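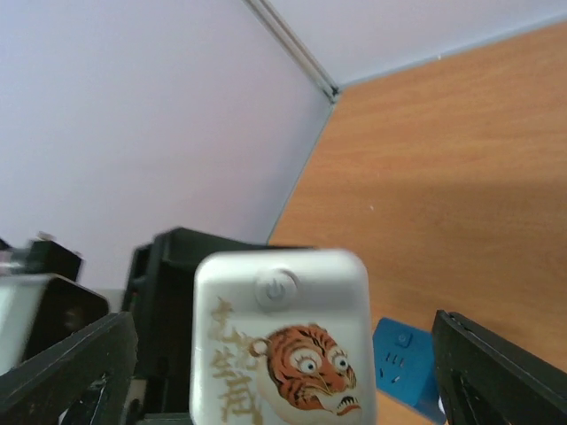 Stickers and printed skins leaving residue on glossy white plastic
Posted by Zulmira Nogueira in Cleaning and Care, October 2022

I buy secondhand electronics, mostly small stuff like speakers, routers and chargers, and resell them at the Lovdale flea market. A lot of them come with stickers or vinyl skins the last owner put on. When I peel these off glossy white plastic I usually get a gummy film, and sometimes the plastic under the sticker is whiter than the rest of the case. I have 40 pieces in a bin waiting for this. I tried nail polish remover on one and it went cloudy right away. What should I be using, and can anything be done about the color difference?

3 replies

Mawuli Wumbei
Stop using the nail polish remover. Most of it is acetone, and acetone eats ABS, the plastic used for a lot of these cases. The cloudy spot is the surface itself, so you can't wipe it off. You might improve it with plastic polish and a soft cloth, but it takes a while.
For the glue, unplug everything first and take out any batteries. Warm the sticker with a hair dryer on low and pull it back slowly, flat against itself. If it tears, warm it again. Roll off what you can with your thumb. Then put a little cooking oil on a cotton pad, lay it on the residue and leave it for 6 minutes. Wipe, and wash the oil off with a barely damp cloth and one drop of dish soap. Keep the liquid away from buttons and vents. Rubbing alcohol is usually fine on ABS for the last wipe, but try it on the bottom first. Don't use it on clear plastic windows, which can crack.
Also check whether the picture is a sticker at all. Run a fingernail over the edge. If you can't feel an edge it may be printed on the case, and then alcohol can smear it or take it off in patches. I would leave those alone and sell them as they are.

Mared Gape
Magic eraser. Works on everything.

Evie Bloxham
Please don't use a magic eraser on glossy plastic. It is a very fine abrasive and leaves a dull patch you will see every time the light hits it. I did that to a white bread machine and it never looked right again.
On the color, the part under the sticker is the original shade and the rest has yellowed. Cleaning won't change that. People do whiten old cases with peroxide cream and sunlight, but you have to take the case apart and it can come out streaky. For items selling at flea market prices I wouldn't bother. Take 2 dollars off and mention it on the tag.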